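Right, marmalade-glazed flapjacks, the Gindham fete kind. I melt 500 g of butter with the syrup over a low heat - don't let it bubble - then stir in 1000 g of oats and press the lot into two lined tins.

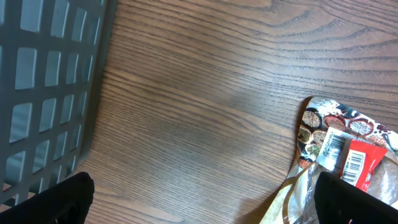
How long do they need in the oven? Give them 40 minutes on a low shelf, until the edges go golden.

Brush the marmalade on while they're hot, then leave them alone overnight! I cut mine too soon last November and got very expensive granola.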